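Storing Summer Bedding (and Getting Those Zippers to Behave)

Every December I swap the light bedding for the heavy stuff, and every April I swap it back and wonder why I was so lazy in December. So this year I'm doing it right, and writing it down while I remember!

Wash everything first, even the sets you only used for two nights. Old sweat and hand cream turn yellow in a dark closet, and then you're scrubbing in spring. Dry it all the way too. I leave mine on the rack overnight even when it feels done – thick seams fool you.

Next, zip every zipper shut before it goes in the machine. I skipped this for years and had teeth snagging on everything (RIP my nice blue pillowcase). If a slider is stiff, rub a plain candle stub up and down the teeth, run it back and forth a few times, and wipe off the crumbs with a dry rag. My neighbor Gergely Orbán swears by pencil lead, but please don't do that on anything pale.

Fold with the print facing out, so you can tell what's what without pulling down the whole shelf. I keep each set inside one of its own pillowcases, in the big Skultby box under the bed, which holds nearly seven sets if I sit on the lid.
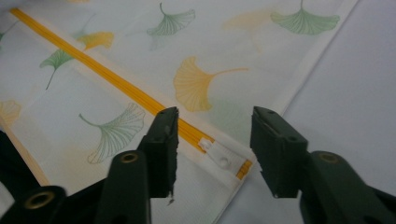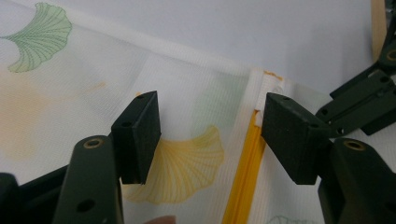

Thin white fabric needs a bit more care than the dark stuff. Keep it away from bare wood and cardboard, and put a clean old sheet under it. With a ginkgo leaf print like this one, I use a mild soap and cool water so the greens and yellows don't fade, and I go gently on a bright yellow zipper too, testing a damp white cloth on it first to see if any color comes off. Iron on the back, on low, and go around the teeth.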